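**March, bench two, sim before hardware**

Picking up where Magdolna Szalai left the Stakine arms. Her note said joint offsets were good and the gripper mapping was not. I re-ran the home sequence twice and agree with her. Left gripper closes to the commanded width. Right one stops short by 2 mm, the same every time, so I have put it in the config as a constant and will look for the real cause when the physical pair is on the bench.

Config is saved as 1447 on the workshop share. Do not overwrite it. The older file has the wrist roll sign flipped.

Room model is Ullby, unmodified apart from the door. The stock hinge had no damping at all and the door swung away on first contact. Set damping to 10 and added a small friction term to the knob. Step rate left alone.

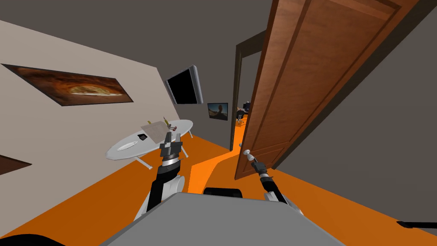

Door task, head view. Right gripper at the knob, left open near the table.

Approach angle for the right arm is the awkward part. Coming up from below keeps the elbow clear of the body, but the fingers reach the knob at a slant and the contact patch is small. A round knob in this gripper is a poor match to begin with. Options:

- rotate the wrist further before the final move, if the joint limit allows
- softer finger pads in the contact model (Gulyás pads are what we would fit on the real arms, so use their thickness)
- push on the door face and ignore the knob

Will try the wrist first. The table stays in the collision set even for door runs, as the left arm is parked close to it.

Second job is the lidded container. Collision mesh came from the Plellener converter, which filled the opening with a convex hull, so the gripper was stopping against nothing. Split it by hand into base, walls and lid. Hinge limit set separately. 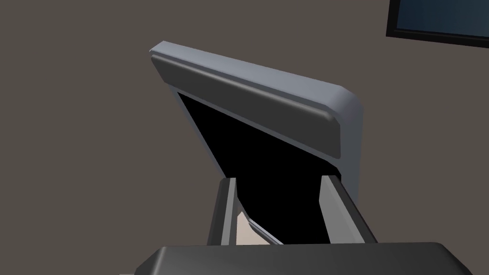
Wrist camera exposure needs fixing before we collect anything. The default light leaves cavities without any shading, and depth from the colour stream will be useless there. With the lid up, the interior renders as flat black with no texture at all, and the fingers straddle its lower edge, which is exactly where I need to see contact. Add a fill light near the head camera and check that it does not wash out the lid, already the brightest thing in view.

To do:

- wrist roll limit, check against the arm drawing
- fill light, low intensity first
- 30 door runs with the new damping, log knob contact force
- same again for the lid once the mesh is confirmed
- ask Magdolna whether her gripper offset was measured at the pads or at the motor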